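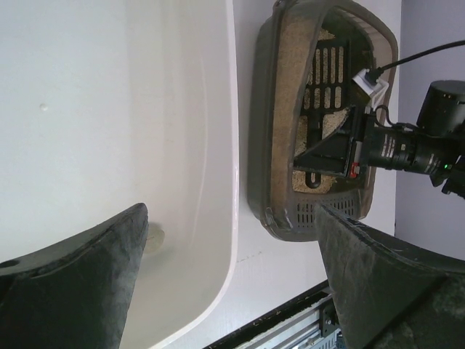
White plastic tub, Sunday.

Long thread on buying a used small hatchback, now that we've finished doing it. We ended up with a Nella, the older body, manual gearbox. I'll put down what we looked at and what it cost us in time.

We started in July with a list of two models. Elaine Pimentel wanted the Nella because her sister had one. I wanted the Assunção wagon for the trunk. We agreed to drive both before arguing any more.

The first Assunção was at a lot in Kosemville. Clean outside, new mats, strong air freshener. The idle was rough and the salesman said it would settle down on the highway. We drove it on the highway. It did not settle down.

Second one was a private sale from Lorenz Schwaiger, out past Isbridge. Very well kept. He had every receipt in a binder going back to the first oil change. The price was fair but he wanted to keep the winter wheels, and the summer tires were near the wear bars. We passed. I still think about that car.

By then I had driven both engines in the wagon. The smaller one is fine in town and slow on hills with two people in it. The bigger one is fine everywhere and drinks more. If you do mostly short trips, get the smaller one.

Then the Nella. Dalva Guimarães had hers up for sale with three photos and a one-line ad. The ad said "runs good, second owner." I called at 43 minutes past noon and she said come by after four.

Cold start was good. No smoke, no rattle from the chain. Clutch takes up a little high. Second gear wants a slow hand until the oil warms up, and I'm told they all do that.

Things I checked, in the order I remember: spare tire well for water, door bottoms, rear arches, the seam behind the fuel filler. There was surface rust on the exhaust hangers and nothing worse that I could find.

We paid Alcides Dantas to put it on his lift before we shook on anything. He found a torn boot on the left driveshaft and a weeping rear shock. He wrote both down and we took the sheet back to Dalva. She came down on the price and we met in the middle.

Gas mileage so far: 34 mpg over two tanks, mixed driving. The trip computer claims more. I go by the pump.

Road noise is the main complaint. The rear tires are loud on concrete. Front seats are good for a couple of hours and then your right leg wants to be somewhere else. The radio is poor. Headlights are better than I expected from a car this age.

Parts are easy to get. The driveshaft boot was in stock at the counter. The shocks took over a week, and I bought the pair so both sides match.

Cauã Prado asked in the replies whether the automatic is worth it. I only drove one, briefly, and it hunted between third and fourth on a mild grade. It may have needed a fluid change. I'd want a service record before buying one.

Insurance went up slightly compared with the old car. Call before you buy, the quotes I got were far apart for the same coverage.

Next jobs are the cabin filter, wiper blades and an alignment once the shocks are in. I'll add to this thread after the alignment.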